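How a Robot Learns to Fix a Computer

A robot arm doesn't know anything on its first day at work. It can't tell a screw from a wire, and it has no idea how hard to push. Somebody has to show it, and showing it once is far too few times.

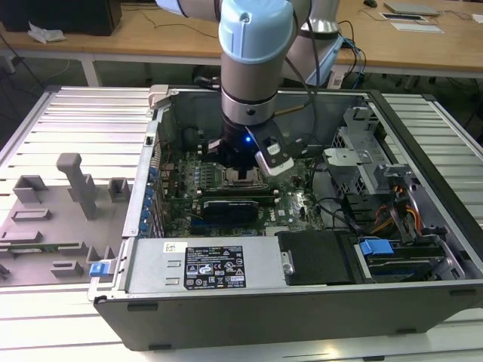

Think about how you learned to tie your shoes. A grown-up probably showed you, then held your hands and helped you, and then you tried by yourself and got it wrong for a while. You needed a lot of tries. A robot needs a lot more tries than you did.

At the Brekley workshop, people are teaching a robot arm to put a memory module into a desktop computer. A memory module is a thin circuit board that helps a computer hold on to what it is working on. It fits into a long, narrow slot on a bigger board called the motherboard. If you push it in crooked, it won't go in. If you push too hard, something might break.

What is an example?

When people talk about teaching a robot, they often use the word "example." An example is one full try at a job, saved from start to finish. For the memory job, one example goes like this. The arm moves to a tray next to the computer. It closes its gripper on the module. It lifts the module, carries it over the open case, lines it up with the slot, and presses down. Then it lets go and moves away.

The robot doesn't think up those moves. A person does. The person sits at a table with a set of hand controls, and when the person's hand moves left, the arm moves left. When the person squeezes, the gripper closes. This is called teleoperation, which means working something from a distance. In the Brekley workshop the distance is only a few steps, but the word is the same.

What gets saved?

While the person works, a computer saves two kinds of information.

The first kind is pictures. Cameras watch the arm and the workspace and save many pictures every second.

The second kind is numbers. Each joint in the arm can report how far it has turned. The gripper can report how wide it is open. All of these numbers are saved with the time they happened, so that later the computer can match each set of numbers with the right picture.

Put together, the pictures and the numbers say: when things looked like this, the arm did that. The learning system studies those pairs.

Why do they need so many?

The team has saved 2397 examples of the memory job so far. That may sound silly. Why not save one very good one and play it back?

Try this at home. Put a cup on a table and look at it. Now close your eyes, reach out, and pick it up. You can probably do it. Next, close your eyes and ask a friend to slide the cup over by the width of your hand. Reach for it the same way as before, and you will grab nothing.

A robot that only plays back one example has the same trouble. If the computer case is turned a little, or the tray has been bumped, the arm goes to the old place. To do the job well, it needs to have seen the case in many positions. So the people at Brekley change things between tries. They slide the case a little to one side. They turn it slightly. They make the room brighter or darker. They move the cables that hang inside the case.

They also swap one kind of computer for another. Inside, computers have many of the same parts, but the parts aren't always in the same places. A power supply might be at the bottom of one case and at the top of another. The learning system has to find the memory slots wherever they are.

What about mistakes?

Sometimes the person drops the module. Sometimes it goes in at one end and sticks up at the other. After each try, the person presses a key to mark it "good" or "not good."

The tries marked "not good" are kept in a separate folder called Stutard. Some of them are useful. If the module was crooked and the person pulled it back and fixed it, that try can teach the robot how to fix its own mistakes. Other tries are no use at all, such as the ones where a camera wasn't turned on. Those get deleted.

A day of collecting

One person can save 40 examples before lunch if nothing goes wrong. The most anyone has saved in one morning is 49. It is slow work, and hands get tired. People trade places every hour. Between tries, someone has to take the module out of the computer, put it back in its slot on the tray, and check that nothing is bent.

The computers used for practice are old ones, and they are never plugged in during the work.

What happens next?

When there are enough examples, they are copied to a bigger computer, and the learning begins. This part is called training. The learning system looks at a picture and guesses how the arm should move. Then it checks its guess against what the person did. At first the guesses are very bad. The system changes itself a tiny bit after each group of guesses, and it keeps going for many hours.

After training comes the test. The person lets go of the controls and the arm has to move by its own guesses. The team's first trained system was named Delacroix. In its first test it got the module in 4 times out of 40. The team looked at where it went wrong and saw that it often missed when the case was turned to the left. They had very few examples like that, so they went back and collected more.

Words to know

Gripper: the part at the end of a robot arm that holds things.
Joint: a place where the arm can bend or turn.
Motherboard: the large circuit board that the other parts of a computer connect to.
Teleoperation: controlling a machine from somewhere else.
Training: the time when a learning system studies its examples.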